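4. Registering a Container for Rail Transfer at the Waltanari Terminal

This section explains how a shipper or forwarding agent registers a loaded container in the Jivell booking system before it is delivered to the Waltanari rail terminal. It applies to standard dry containers only. Refrigerated units and tank containers are covered in Section 6.

4.1 Before you begin

You will need:

- an active Jivell account with the Shipper or Agent role
- the container number and the seal number
- the verified gross mass, in kilograms
- the customs reference for the shipment
- the train service code shown on your booking confirmation

Note: Accounts opened before July must accept the revised terms of carriage at the next sign-in. Until this is done, the Register Unit command remains gray.

4.2 Entering the container

1. Sign in to Jivell and select Terminal, then Waltanari.

2. Select Register Unit. A blank unit record opens.

3. Enter the container number without spaces. The system verifies the check digit and displays a green border if the number is valid. If the border is red, compare the entry with the number on the container door.

4. Enter the verified gross mass. Do not enter the cargo weight alone. An entry below 3,182 kg is held for manual review, and the record shows the status Pending Mass.

5. Enter the seal number. If the container carries more than one seal, enter the customs seal first and use Add Seal for the others.

6. Select the train service code from the list. Services operated by Marquez carry the prefix MQ, and services operated by Lata carry the prefix LT.

CAUTION: A unit registered to the wrong operator will be refused at the gate. The operator cannot be changed after the record is submitted. Cancel the record and begin again from step 2.

4.3 Attaching documents

1. Open the Documents tab of the unit record.

2. Upload the consignment note and the packing list as separate files. The total size of all files may not exceed 100 MB.

3. Select the document type for each file. Files left as Unclassified are not forwarded to customs.

4. Select Submit. The record status changes to Registered, and a gate reference is sent to the e-mail address on the account.
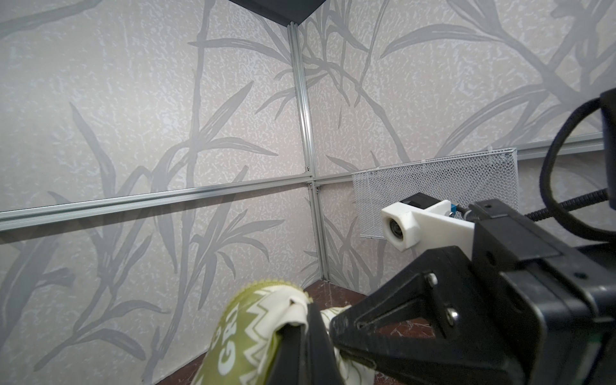

4.4 Delivering the container

1. Present the gate reference and the driver's identification at Lane 3. Other lanes do not accept rail units.

2. Wait for the gate clerk to compare the seal numbers with the record. The driver must remain with the vehicle during this check.

3. Proceed to the stack position printed on the gate slip - drivers may not choose another position, even if it is closer to the exit.

4. Keep the gate slip until the status in Jivell changes to Received.

Note: Delivery closes 6 hours before the scheduled departure. Units arriving after this time are moved to the next service with the same operator, and storage charges apply according to the current tariff.

For corrections to a record with the status Received, contact the terminal desk and quote the gate reference.

Revision: August 2025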